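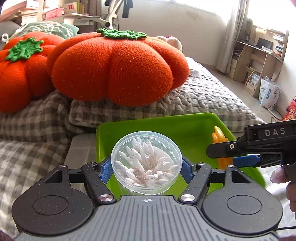 A round tub of cotton swabs, held over the green tray.

Hand-held gripper tips: my house rules for tidying sessions

I've been doing hand-held gripper work from home since February, mostly small tidying tasks: pick the thing up, put it in the tray, take it out again, repeat until dinner. The clips go off to teach a robot arm how people handle ordinary stuff, and the better and steadier my clips are, the fewer get sent back. I had plenty sent back at first! So I started keeping a page of rules taped inside the closet door, and a few people asked for it, so I've typed it up with the bits I'd normally just mutter to myself.

Setting up the spot

Pick a place where you can stand or kneel with both elbows free. I work by the bed a lot, and a bed is fine as long as your tray sits flat. Press down on each corner of the tray before you begin, and if it rocks, put a big hardcover under it.

Use a tray with raised sides. Round things roll, and you'll spend half your evening under the furniture otherwise. I like a strong plain color, too, so small pale items don't get lost against it. Tahmineh Akbari uses a dinner tray with flowers all over it and swears it's fine, but she also redoes more clips than I do (sorry, Tahmineh).

Leave the rest of the room alone. My first instinct was to clear everything away so it looked like a hotel, and the notes that came back said lived-in rooms are welcome. Cushions, books, toys, whatever, all good. What does have to go is anything with a name or address on it. Mail, prescription labels, school forms, the calendar with the dentist's number. Laptop screens off or turned away. I do one slow lap of the room before every session just for this.

Cables

Run the cable away from you and off to one side, never across your lap. Leave a loop of slack by your wrist, enough that you can reach the far side of the tray without a tug. I tape mine to the edge of the nightstand with painter's tape (it peels off clean, masking tape doesn't). If you feel a pull in the middle of a pick, stop and start that one again. You may think it won't show. It shows.

Gripping

Squeeze slowly! This was my biggest fix. Close the jaws until they touch, wait a breath, then take up the weight. Clear plastic tubs are thin and they flex, and if you clamp down hard the lid can pop and then you have swabs from here to the hallway. Ask me how I know.

Grab round containers across the widest part, with the rubber flat on both sides. If one jaw is higher than the other, the tub tips as you lift.

Check the lid by hand first. A tiny strip of clear tape keeps a loose one down, and I put it on the side that will face the tray.

Lift straight up a hand's width, then move across, then lower. Dragging things over the rim of the tray is the thing Parviz Kiani marks me down for the most, and he's right, it looks sloppy.

Two grippers

When you're using both, give each hand its own side and decide ahead of time which one moves first. I say it out loud, "left, then right," like a kid crossing the street. Keep the idle one still and a little back. If they bump, open both, back off and look at the rubber before you carry on.

Keep fingers behind the moving parts. The pivots on these things will happily pinch you, and I wear my sleeves pushed up and no rings or bracelets. Long hair tied back, please.

Looking after the rubber and screws

Wipe the jaw rubber with a damp cloth and let it dry before you start. Hand lotion is the enemy. So is cotton fluff, it collects on the rubber and makes things slide.

Try each screw with your fingertip at the start of the session. If one turns, snug it up with the small driver, gently, then open and close the jaws 6 times with nothing in them. They should move the same every time. If they still feel gritty or loose, leave it and write to whoever issued your set. I tried to fix one with cooking oil once and I'm never living that down with Soudabeh Pakzad.

Breaks and the log

I stop after 100 picks, no matter how well it's going. Your thumb gets tired before you notice and your grip gets jerky. Shake your hands out, get some water, look out the window.

Write down the object, the tray and anything odd, right away, in plain words. "Lid slipped on second lift" is plenty. And keep the bad ones in the log too, marked as bad, so whoever sorts them can decide.

Last thing before bed: grippers unplugged, jaws left open, up on the high shelf away from the kids. Swabs back in the bathroom, or you'll hear about it in the morning.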